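Section 4. Recording your first handle pick by remote control

I'm assuming you've finished Section 3, so the Pradine controller is paired and the simulator opens without complaining. If the arm twitches when you rest your thumb on the stick, go back and redo the stick zeroing. I skipped it my first time and lost a whole afternoon of demos to a slow drift to the left.

We'll do everything in the simulator first. The real arm gets its turn in Section 6, and the controls are the same, so nothing you learn here goes to waste.

Setting up

1. Open Ardeleanu and load the task called Handle Pick. Give it a minute, the stone textures are big.

2. Switch the view to Wrist. You can drive from the Room view if you like (Kevser Sarıgül does, and her demos are lovely), but I find it much harder to judge the sideways gap from over there.

3. Set the speed slider to 50. It goes a lot higher. Please leave it alone until you've got a few good recordings saved!

4. Type your name in the Operator box. Demos with a blank box go into a shared folder, and digging them out again is a pain.

Lining up and closing

5. Press the green button to start recording. You'll hear one beep.

6. Bring the gripper in slowly with the left stick until the handle sits between the two fingers. Small pushes work best. I do a push, let go, look, then push again.

7. Turn the wrist with the right stick so the fingers run along the handle. A little lean is fine, and I wouldn't chase it.

8. Check the gap on both sides before you squeeze. It hardly ever comes out even, and a small difference is okay.
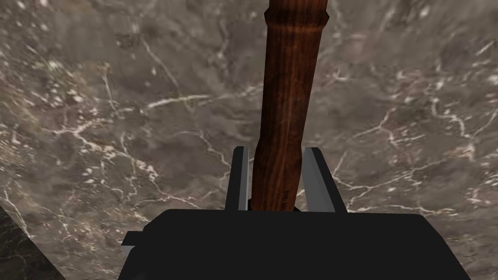 Figure 4-1. Wrist view, with the wooden handle between the fingers. The right side has a small gap.

9. Squeeze the trigger gently, all the way, and hold it. Count to 2 in your head before you move anything. The robot learns from the pause too, and if you rush it here it will rush it later.

10. Lift straight up with the shoulder button. Keep your thumb off the right stick while you do this, or you'll record a twist you didn't mean.

11. Press the red button to stop. Two beeps means the demo is saved. One long beep means it isn't, and you'll need to go again from step 5.

Note: The wrist view won't always show you the whole tool. When the handle runs out of the top of the picture, flip over to Room before you start the lift and see what else is nearby. Flipping views doesn't interrupt the recording.

Note: Don't use marks or lettering on the wood as your grip target. I did this for weeks, and then the task loaded a different handle and my aim was all over the place. Go by the fingers and the edges of the handle.

Caution: Never reset the task while the trigger is squeezed. The simulator forgives you, but on the real arm the fingers can snap open and drop whatever they're holding. Let go first, then reset.

How many is enough?

More than you'd like, sorry. The Lorkosstead set has 254 demos in it and does a decent job on plain handles. Ilgın Aksoy kept going to 392 for the version we use now, and you can see the difference when the tool starts out tilted. For your own trial, 50 will get you something that moves sensibly.

Mix them up as you go. Come in from the left on a few, start high on others, and let yourself be a bit clumsy now and then, as long as you fix it before you close the fingers. A slow correction is a good thing to have in the set. A bump followed by a panicked yank should be deleted (highlight the demo and press Backspace).

When you've got your batch, choose Send to Brerkurow from the File menu and leave the window open until the bar fills up. Training settings are in Section 5.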